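Visit to the Drumuva open day, August

I went to the open day at Drumuva in August. I had signed up in the spring and forgotten about it until the reminder came with a parking map. The building is on the Trujillo side of the industrial park, past the tile warehouse, and the sign at the gate is small. I drove past it once.

Doors opened at 9 a.m. The badge desk was in the loading bay, with coffee at the far end. Visitors were sent around in groups, and mine was led by Precious Tiongson, who runs the packing side. She has been there since it was a mail-order business for sewing notions, and she answered most questions without looking anything up.

The first stop was goods in. Pallets come off the truck, get opened, and the contents go into gray totes with a paper slip. The slip is filled in by hand. Someone asked why they don't print it, and Tiongson said they had tried printing for a year and the labels peeled off in the cold months. The tote racks hold 2,155 totes when full. They were not full on the day, August being slow.

After that we went upstairs to the carton store. This was the part I had come for. I pack for a small parts supplier and we go through a lot of cartons, most of them the wrong size. Drumuva keeps its stock of sizes short and buys most of them flat from Cusular in lots of 1,000. The small tuck-lid mailer is the exception, and they take 3,000 of those at a time. Flat cartons are stored on edge, like records, with a painted board between sizes. Ours are stacked flat and the bottom ones always get crushed, so I took a note of that.

There was a short talk on tape. They use paper tape on everything that ships in a shipping carton and no tape at all on the tuck-lid mailers. The talk went on longer than it needed to, with a good deal about humidity. A man from Dillora, a company that sells dispensers, had a stand next to it and let people try the levers. I liked the heavier one. He did not have prices with him - he said he would send them on, and I am still waiting.

Lunch was sandwiches and a tray of fruit in the canteen. The line was slow. I talked to a woman who packs seed orders and has the same trouble with crushed cartons that I do. She uses old bread crates to keep hers upright.

In the afternoon we went to the demonstration hall on the ground floor. It has a shiny dark green floor and posters on the walls, and it was a good deal brighter than the rest of the building. 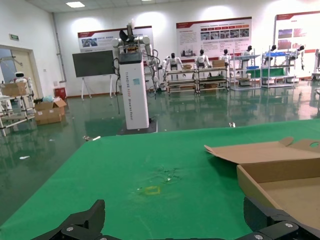 Cardboard mailers with a fold-back lid are easier to work with than I had thought, as long as the box stays put while you fill it. On the green table in the hall, a plain brown one was open on the right-hand side, tray toward the front and the lid folded back, so you could see the cut-out tab and the little rounded hole. A small square had been marked out in yellow tape on the tabletop, left of center. I have since put a taped square on my own bench, a bit larger, and I set each item down there before it goes in the box. It keeps me from hunting around for things. The green surface had some scuffs and dark stains on it, and I would expect the same on any bench that gets used. I asked Tiongson about bench covers in general and she said to buy by the roll and cut it yourself.

We finished with returns, which is one room with a long counter and a scale. Returned mailers are used again if the tab still holds. If it doesn't, they are flattened and go for recycling. They handled 1,000 returns in their busiest month last year, and all of them crossed that one counter.

Some practical points if you are going next year. Parking is free but fills up before ten. Wear flat closed shoes, as they check at the desk and will turn you away in sandals. The stairs to the carton store are steep and there is no elevator for visitors, so ask at the desk if that is a problem - they showed one man the samples downstairs. The tour took until 3 p.m. with lunch. You can leave early if you tell your guide.

I came home with two sample mailers, a tape core and the Cusular size list. The smaller mailer fits our hinge sets with a sheet of tissue. The larger one is too deep for anything we sell.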